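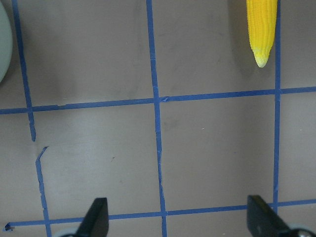

4.2 Evaluation of the Trullik task kit

The Trullik kit (Ortuño, release of January) is sold as a software package for two-arm cells that already have adaptive grippers. It supplies a task library, a cell calibration routine and a logging client. We evaluated the kitchen module at the Arville site. The license covers 808 task templates, of which we used nine.

The work surface was divided with blue painter's tape, applied by hand. Trullik does not require straight lines; the calibration routine registers each cell separately and stores its corners. Object poses are reported by cell index plus an offset in millimeters.

In the lid templates, one arm is assigned to the cover and the other to the item. The planner holds the item arm outside the pot zone until the cover arm reports clear. Figure 6 shows the item arm with the corn in its grip and the lid still on the pot.
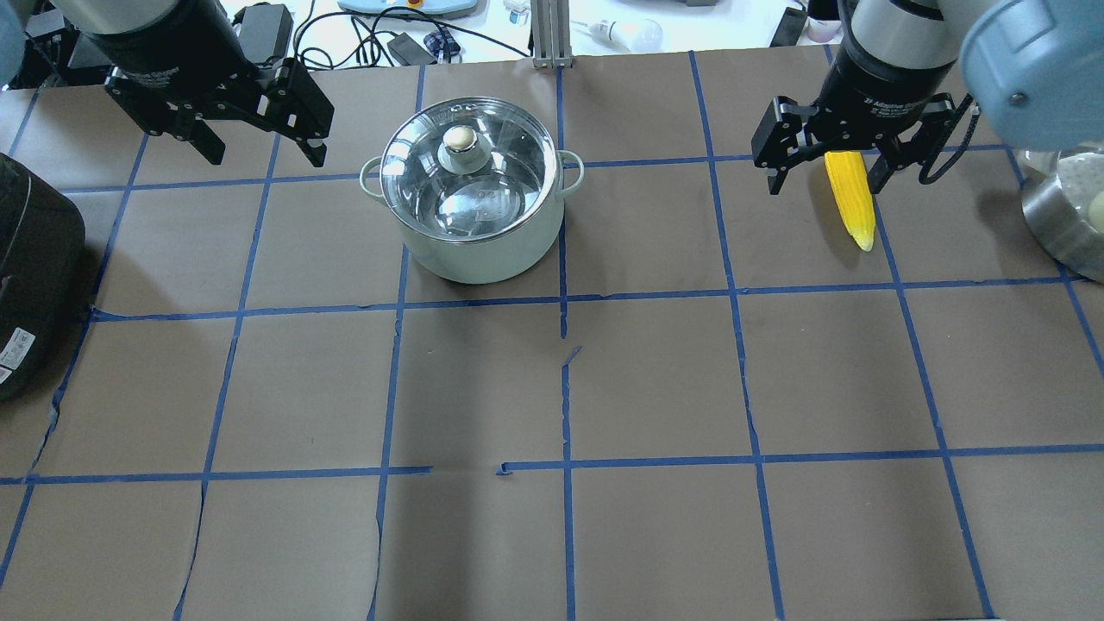

4.3 Placement results

Nisha Thakur ran 380 trials with the default grip force. A trial was scored as placed if the item lay fully inside the rim with both grippers open. Lid position on the table was logged but not scored.

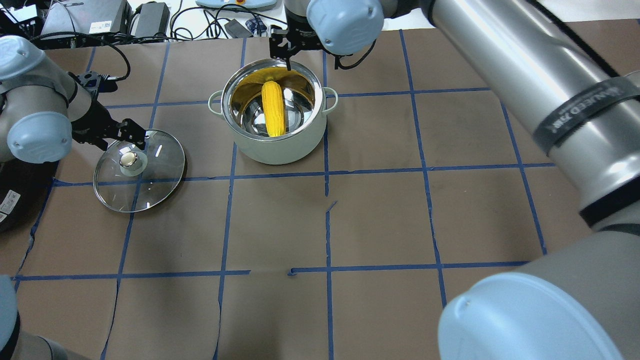
Nisha Thakur
Research Engineer, Manipulation Group, Arville

The log for the full evaluation contains 3,684 grasp events. Most rejected events came from the rim grasp, in which the gripper clamps the pot wall and lifts the pot with its contents, 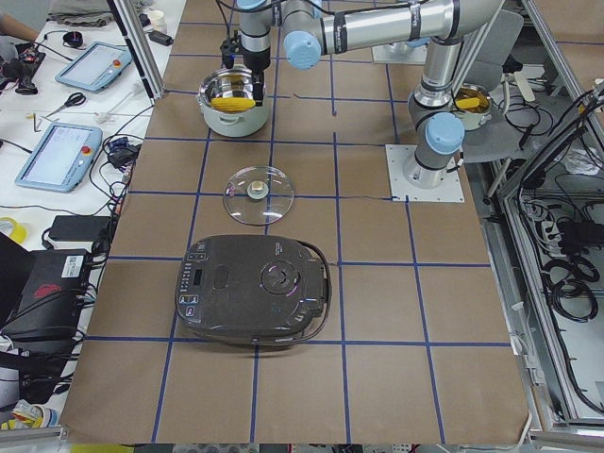

and from lid knobs approached off center. The vendor's Flullness score, an estimate of how full a vessel is, was disabled for pasta because long pieces gave unstable readings.

Search this journal Go Advanced

Comments (2)

r_dunmore: Was the grip force the same for the rim grasp and the corn?

N. Thakur: Yes, default for both. The rim grasp needs its own setting.

Posted 23/01/2018 | Contact | Back to top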